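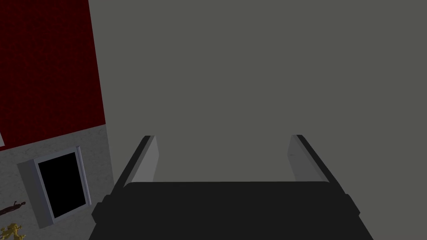 Do we have to log the failed runs in simulation too?

Print this page | E-mail this page

Posted by Ayodele Amadi, January 7, 2023

Our shop is writing its first house rules for testing grasp routines in sim before they go on the Gekon cell. My draft says every run gets logged, including the ones where the fingers close on nothing. My coworker says logging misses is like saving your parking tickets. We did 600 runs last week and I have the folder to prove it. Is there an accepted practice, or do we just argue until July?

Adaeze Edet

Log all of them. A success rate with the misses taken out is a brochure. Write down the scene version, the random seed, the starting finger opening and the reason the run ended, and do it by script, as people get forgetful after run 49. Decide what counts as a grasp before you start – ours is lifted and held for 2000 milliseconds – and don't touch that definition halfway through, however tempting the afternoon gets. And keep sim and hardware results in separate tables. We merged ours once on the Tresia job and spent a week pulling them apart.

None of this replaces the risk assessment on the real cell. A simulated gripper has never pinched anyone.

Omoregie

we just keep the good ones, disk space isnt free. nobody has ever asked

E-mail this answer to a friend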